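**Wanted: testers / reviewers for handling rules, soft goods (part time, April start)**

Vernico is writing a house standard for grippers that handle cloth. Draft 3 is out and it needs people to pick it apart. Paid. Some desk work, some time at the cell in Widum.

What the job is:

- read the draft, mark anything you couldn't follow on a normal shift
- watch runs and log them against the grip rules (where held, how much cloth hangs free, any loose fibers, clean release or no)
- write up near misses the same day, not later
- sit in on the Gilbert call, 30 minutes, mornings

The draft has a section on hard parts that's in decent shape. The soft goods section is not. Most of it was copied over from rigid parts and it shows – "grip at center of mass" means very little for a dishcloth. We want rules a person can check by eye at the cell, with a pass or fail at the end of each one. Also stop rules: who can hit stop (anyone), who can restart (not anyone), what gets written down in between.
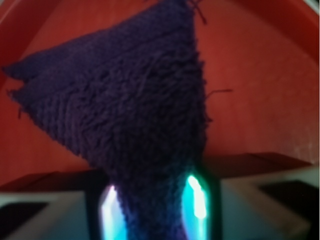

Knit cloth held at the narrow end, stray yarn at the edges. Section 4, grip point and loose fibers.

Loose yarn is the big open question right now. Current wording says "no excess fiber near moving parts" and two reviewers will read that two diferent ways. How long is excess? Do you trim, re-grip, or pull the item from the run? If you have worked in textiles, laundry or sewing and have opinions on this, please apply even if you never touched a robot.

Who we're after:

- you've worked to a written procedure before, any trade
- you write plain notes others can read
- ok standing for a few hours, ok wearing eye protection
- robot or cell experience good to have, not required
- no long sleeves or lanyards at the cell, hair tied back. Not negotiable, it's rule 1

Hours and pay: roughly 200 hours total, spread out to suit. Flat $500 on top when the final draft is signed off. Hourly rate depends on background, we'll tell you on the first call before you commit to anything.

Safety training comes first and is paid. You don't go inside the guarding until it's done – same for contractors, same for visitors from Trilard (they run the second cell and will use the same standard).

To apply: half a page on what you've done, plus one rule from any job that you thought was badly written and how you'd fix it. Send it to the Vernico front office, subject line "soft goods review". No cover letter needed. Resume fine but we read the half page frist.

Places are limited and we're filling them as good ones come in. Questions, call before 4 pm and ask for the standards desk.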